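List: Carville Typography and Small Print list
Subject: Re: Spacing of hand-cut letters for the library wall
Date: 07/09/2025

Hello all,

I was reading this question with interest, because I had the same problem in February when we prepared the reading corner in our school. I will answer between the quoted parts. Please excuse me if some words are not the correct ones, I learned the trade in another language.

> I have to put up a heading of two lines for our summer display. The
> letters are cut from card and are 5 inches high. When I place them with
> a ruler, all the gaps the same, the word looks broken. Should I trust
> the ruler or my eyes?

Please trust your eyes. The gap which the reader sees is the whole white area between two letters, and the ruler measures only the nearest points. Two straight letters side by side, like H and I, need the most room. Two round letters can come much closer. An A beside a V can even overlap a little, and it will still look correct from the door.

What I do is to put the most difficult pair first. In the word "Travel" it is the T and the r. I fix this pair as near as I can accept, and then I open or close all the other pairs until they look the same as this one. It takes longer than with the ruler, but after it I do not need to move anything.
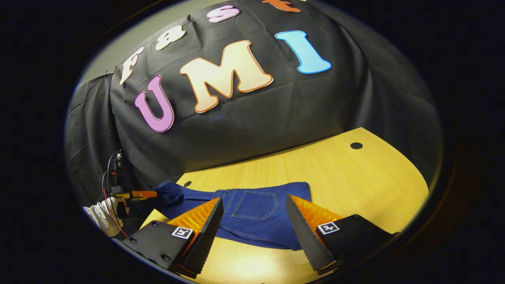 If the first letter is a capital with an open side, such as F, P or T, the small letter after it should go a little under the arm of the capital. With a font on the computer this is done for you by the kerning table. With card you have to do it by hand, and many people forget it.

> Also, my colleague wants the top line on a curve. Is it harder?

Yes, it is harder, but you can do it. On a curve which goes up in the middle, the feet of the letters come together and the heads go apart. So you must judge the gap at the middle height of the letter. I draw the curve with chalk and a string on the floor, lay the letters there, and take a photo with my phone to check. In the small photo the mistakes are easier to see than in the real size. Keep the second line straight if you can. Two curves which are not quite parallel look worse than one curve and one straight line.

> Which paper do you use? Mine bends after some days.

For letters of this size I take the Hosoda card, the heavy one. I bought a pack of 400 sheets and it is still not finished. I tried also the Pondis card, which is cheaper and has nicer colors, but the thin parts of the small letters bent forward in our warm room. If you already have thin card, glue two sheets together before you cut, with the grain in the same direction.

> And on cloth or on painted wall?

I have more experience with the wall. On cloth I would use pins from behind or small pieces of hook tape, and I would stretch the cloth first, because each fold changes the gaps that you made so carefully. Do not use wet glue on dark cloth. I did it once and the marks stayed.

One question from my side. Does anybody still have the Zondton spacing tables in printed form? My copy ends after the capital letters, and I would like to compare the small ones. I can pay the postage.

With kind regards from the school library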